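Robot learns to fold from a human pair of hands

A robot dressed in a ribbed grey knit has been getting folding lessons at Prundano this September, and its teacher is delighted with how quickly it is coming along.

The teacher is Tania Mridha, who leads the small team working on a teaching system called Clurkix. She puts on a headset, takes a controller in each hand and moves her own arms, and the robot's arms follow. Every run is recorded, and the recordings are what the robot will learn from when it has to fold by itself. 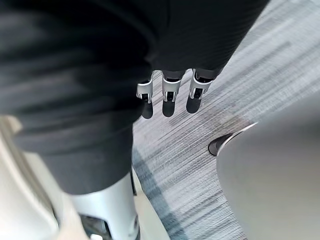

The robot's hand hanging open over the striped carpet.

By the end of the first week the team had 200 runs saved, and 167 of them were judged clean enough to keep. The rest mostly came unstuck at the same point, where the second layer has to be lifted without dragging the first one along with it.

"You do this at home every day and never think about it," says Mridha. "Then you try it through somebody else's fingers and you find out how much your thumb was doing!"

She started with the headset and controllers, but has since added a second way of teaching. For slow, fiddly moves she stands beside the robot, takes hold of its wrist and guides it to where it needs to be. The motors go slack enough for her to push the arm about, and the joint positions are stored as she goes. Remote control is quicker and gives longer runs, so most of the lessons are still done that way, with hand guiding kept for the parts that go wrong again and again.

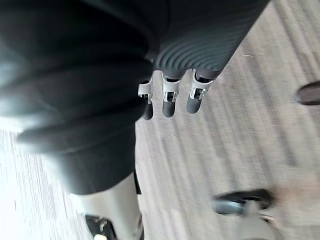
Three dark fingertips below the ribbed sleeve.

Between runs the arm is sent back to the same resting pose, hand down and fingers relaxed, so that each new recording begins from a similar place. It sounds dull, but Mridha says it made a real difference to the early results, and there is something rather lovely about watching the arm swing down and settle before it has another go.

Soft cloth is a hard subject for any robot. A box keeps its shape when you pick it up, while fleece squashes, stretches and slides, and a crease can close up the moment you let go. The team has settled on a short routine for now: find the crease, slip a fingertip in, press, and bring the top layer over. Runs that skip a step are thrown out.

Next on the list is a thinner cloth from Stultusard, which Mridha expects to be much less forgiving. She would also like more people to have a turn at the controls, as everybody folds a little differently and the robot ought to see more than one person's habits. An open afternoon is planned, with sessions starting at 2 and 3.

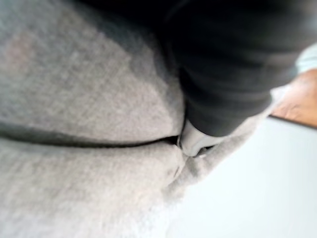

A silver-grey tip at the crease of the grey fleece.

Anyone who would like to try the headset can put their name down at the Prundano front desk. No experience is needed, and the first few minutes are given over to simply waving the arms about and getting used to the delay. Loose sleeves are best rolled up.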